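Gellby Ribbed Serving Range — Stoneware Plates and Bowls

Tikton Tableware / Serving / Gellby

Overview

Gellby is a white serving range with a ribbed wall and a fluted rim. It is sold as open stock, so any piece can be bought alone or added to an earlier order. The body is vitrified stoneware, fired once at the Bralbridge works and glazed on all surfaces except the foot ring.

The range has two lines. The plate line covers bread, dinner and serving sizes. The bowl line covers side, fruit and mixing sizes. Both use the same glaze, and pieces from different batches can be set together. A slight shift in white between batches is normal and falls within the works tolerance.

Specification

Material: vitrified stoneware
Glaze: clear gloss over white slip, lead free
Diameter, serving plate: 28 cm
Diameter, fruit bowl: 28 cm
Maximum oven temperature: 200 °C
Stacking limit: 3 pieces
Dishwasher: yes, upper or lower rack
Microwave: yes
Open flame or broiler: no
Carton quantity, trade: 100 pieces, mixed or single line

Rim and ribs

The ribs are pressed in the mold and are not cut afterward. Glaze runs thinner on the high points and collects in the grooves, which makes the pattern easier to read under side light. The rim is rounded by hand sponge before firing. A sharp point on the rim is a fault and the piece should be returned.
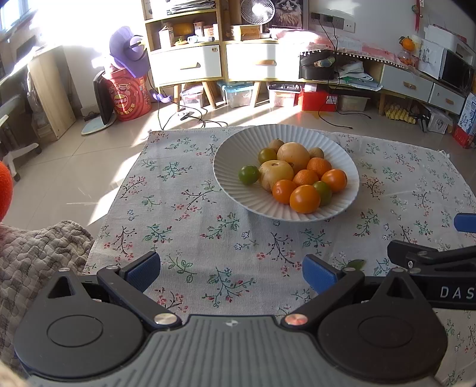
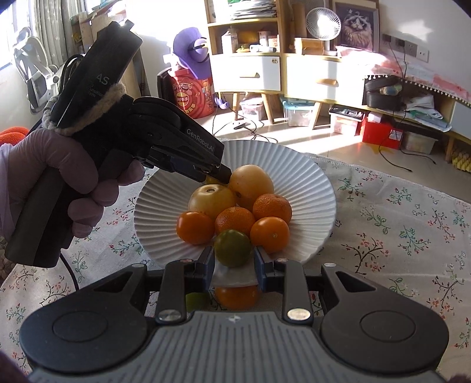

White ribbed tableware holding fruit.

Can the glaze be scratched by metal flatware?

Steel knives and forks leave gray marks, which are metal deposits on top of the glaze. They come off with a mild cream cleaner and a damp cloth. True scratches need something harder than steel, such as grit or the unglazed foot of another piece.

Stacking and storage

Place a felt or paper sheet between pieces if they will be moved while stacked. Do not hang the serving plate from a spring wire hanger — the hooks bear on the rim at a few small points and can chip it.

Heat

Put the piece into a cold oven and let both warm together. Do not add cold liquid to a hot piece. Allow it to cool on a dry wooden board or a folded cloth before washing.

Packing and delivery

Single pieces ship in a molded pulp tray inside a double wall box. Trade cartons are delivered by Quansah Freight from Bralbridge. Lead time for trade orders is around two weeks, longer in January when the kilns are relined.

Faults and returns

Pinholes on the underside are not treated as a fault. Pinholes on the eating surface are. Keep the box and note the batch stamp on the base.

Range design: Golshifteh Karimi
Trade orders and samples: Ardalan Hosseinzadeh, Tikton Tableware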